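24 November 2019

I never believed in pink slides. Fifteen minutes in them, I said, and my feet would be begging for sneakers. Then April came and I lived in them.

So now they need a home. The Dilus blog swears a small rack fixes any hallway – I have doubts.
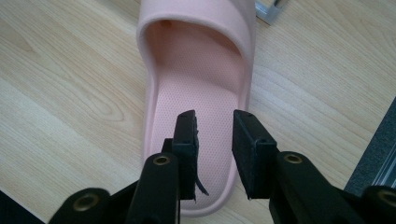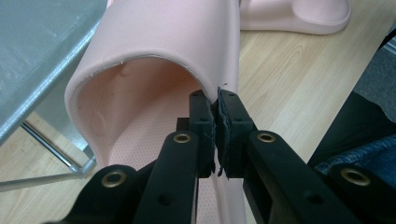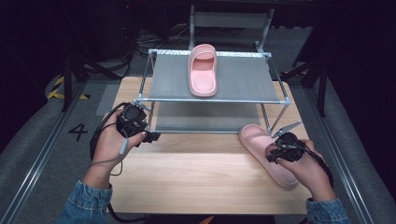 Last photo: one slide up on the gray mesh, one still to go.

Fine for sandals. My winter boots? Ask me in 5 weeks.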